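Promora list archive

Home | Threads | By date | Subscribe | Log in

Search this list... Go

[Promora-users] Left arm sagging mid-task at the dish rack -- long, sorry

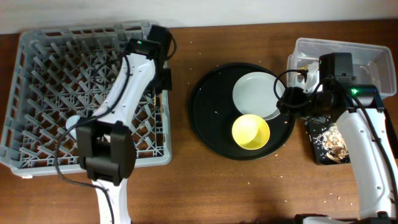 What happened

Hi all,

I've been reading this list for ages and mostly keeping my mouth shut, but the message from last week (quoted further down) sounded so much like what we've been fighting with that I figured I'd better write ours up properly while I still remember it.

Our job is table clearing with two arms. Scraps go off the dishes into the black tray on the right, and the dishes go into the gray rack on the left. The round black tray in the middle is where everything starts out. Pretty standard stuff, and the right arm has been a saint through all of it. The left arm is the one that reaches over the rack, and the left arm is the one I want to complain about!

On Tuesday we had it hanging over the upper right corner of the rack, waiting for the other arm to finish with a plate, and it sagged. It didn't drop like a rock. It just eased down over a few seconds until the end of it was resting on the rim, and then the controller noticed that where it was and where it wanted to be were two different places, and it pushed. So now you've got a motor pushing down on a plastic dish rack (which flexes, of course, so it took its sweet time tripping the force limit) and a person across the room wondering what the creaking is. That person was me. I hit the stop, the arm went limp the rest of the way, and one bowl ended up on the floor. It was plastic, it bounced, fine.

What bugs me is that the status light on the wrist was green the whole time. I was looking right at it. I had somehow trained myself to treat green as "this arm is okay," and all it means on our setup is that the wrist has power and is talking on the bus. It doesn't know or care what the shoulder is up to. If you take one thing from this whole long email, please go look up what your lights mean, and if you share a lab, tell the new folks too.

What the log had to say

Our logger is the one from the Druluter package, more or less stock. I pulled the run and scrolled back from the stop. The fault shows up as code 1758 on the shoulder joint, and it's in there 3 times before the arm moved at all. Each time it cleared itself within a few samples, so the supervisor filed it as a warning and carried on. Then it came a fourth time and stayed.

I went digging for what 1758 means and found two answers. The Gallov driver notes call it "supply dip at joint," and the comments in our own config file (written by me, I'm sorry to say, back in February) call it "encoder noise, ignore." I have no memory of why I wrote that. I think I had a bad afternoon with a noisy joint and wanted the messages to quit scrolling. So there's your root cause behind the root cause, I guess -- me, telling the software not to bother me.

Where the power was going

Once I believed the code, finding it was quick. We have a long black cable that runs up along the upper link on that arm, and it makes a big sweep out to the left around the black joint before it comes back down over the lower link. I'd left that sweep on purpose so the joint could swing all the way without tugging. Nice generous loop, I was proud of it. The trouble is that with the arm leaned over to the right and stretched out across the rack, the slack all ends up in the wrong place and the cable pulls snug right where it goes into the lower connector. In every other pose it's loose as anything, and that's why none of my wiggle tests ever caught it. I was always wiggling with the arm parked!

I put the arm in the bad pose by hand, propped it up on a couple of foam blocks, and leaned on the cable with one finger. Fault, clear, fault, clear. I could have played it like a doorbell.

The connector had one crimp that was barely hanging on. I redid the whole end, moved the tie point, and routed it so the pull lands on the tie and the connector just sits there. The right arm has its thick cable held down close along the link all the way back, and I should have done the left one the same way from the start. (The small loops out at the grippers are a different story. Those have to be loose or the wrist can't turn, so I left them alone.)

After that I ran the reach-over-the-rack move 500 times in a row with nothing in the gripper and the 1758 warning turned into a hard stop. Not one fault. I won't swear that it's cured, but I'm sleeping better.

Other stuff I changed while I was in there

- 1758 is a stop now, on every joint, first time it shows up. No more self-clearing. We'll get some annoying stops from this and I can live with that.

- The waiting pose moved. The left arm used to hang out over the rack while the right arm worked, and it didn't need to. Now it waits back over the wood, folded up, where a sag would cost us nothing.

- There's a limit on how far commanded and measured position can drift apart before the thing quits trying. We had one already, but it was set so wide you could've driven a truck through it.

- Before anybody reaches in to pick up a dish or wipe crumbs, both arms get parked and the motors go off. We were sloppy about this. I've had my own hand in that rack, shuffling a cup over to a better spot between the prongs, with the left arm hanging right above it and "holding." I don't like thinking about that one very much.

- Crumbs. They get on the wood no matter what we do, and a few always end up over in the rack. I wipe down between batches now. It has nothing to do with the sag as far as I can tell, but I did spend a good hour convinced that grit had gotten into the shoulder, so I may as well save you the hour.

On the quoted message

Okay, so here's last week's message, with my answers in between.

> We have a two-arm bench, same controller as most people here, and one arm
> has started to droop when it holds still for a long time. It never does it
> while moving. Has anyone seen this?

Yes! Ours also never did it while moving, or never that I noticed. My guess is that when it's moving it only passes through the bad pose for a moment, and a dip that short gets smoothed over. Holding still just gives it time to go wrong. Do you have one particular pose where it droops? If it's always the same one, I'd look at the cable in exactly that pose before anything else.

> I swapped the motor already and it made no difference. Next I was going to
> swap the power supply. The supply looks fine on the meter, though.

Save your money for a day. Ours looked fine on the meter too, because I was measuring at the supply end. Get the meter up at the joint if you can do it safely, with the arm propped up and nobody's fingers under it. The folks who sell the Panasiuk bench mounts put a breakout tab near the base, and if you have one of those it makes this a lot less fiddly. We don't, so I did it with clip leads and bad words.

> Also, is it normal for the warnings to clear by themselves? I've been
> treating them as noise.

So was I! See above. I'd stop doing that.

Things I still don't know

Would a brake on the shoulder have saved us? Ours doesn't have one and I've been going back and forth. If you've added one to this kind of arm, I'd love to hear what it did to your payload and whether it makes a horrible clunk every time you park.

Also, does anyone know how to get the wrist light to go red on a fault in a different joint? I poked around in the firmware settings for an evening and came up empty. I'd settle for it just going dark.

I'm going to look at the left arm's crimps again in 7 days and I'll post if anything looks off. If you want the config changes before then, write me off-list and I'll send you the file, with the dumb comment taken out.

Thanks for reading all this,
the left-arm complainer

--
Promora-users mailing list
To unsubscribe, follow the link in your welcome message

Previous in thread | Next in thread | Back to top

This site uses cookies to remember your list settings. Accept | Manage choices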